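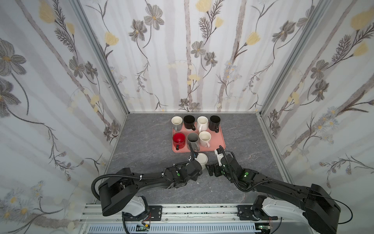 Slide 1: Mugs on a tray

Open with the number. The Urkley office owns 275 mugs and, on any given Monday, has 4 clean ones. Wait for the laugh. If there is no laugh, these people wash up, and I should skip to slide 2.

Point out the handles. Every one has its own idea of where the front is. Black mugs at the back, glossy red one at the front left corner – that corner gets bumped first, so put something there you can bear to lose. I use the Fogh conference mug.

Mention the bare pink on the right. People see a gap and add a saucer. Leave the gap. 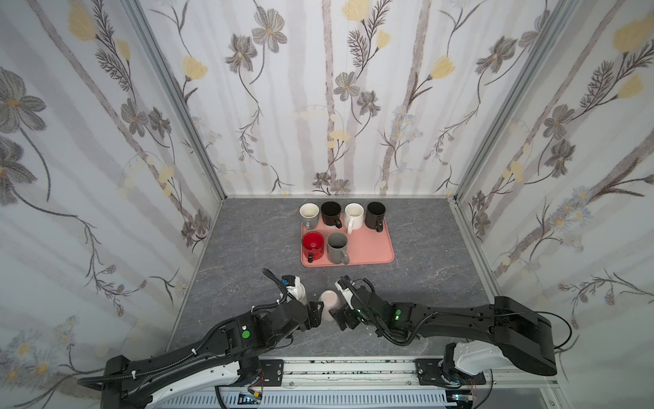

Slide 2: Upside down or right way up

Six standing on the tray, and a light pink one upside down off it. Ask for a show of hands. The Zukari crowd will say rim down, for the dust. The Omesik crowd will say rim up, for the drips. Allow two minutes, then cut them off – last June this ran through lunch.

My own view: rim up on a tray, rim down on a shelf. Take questions. Collect the mugs on the way out.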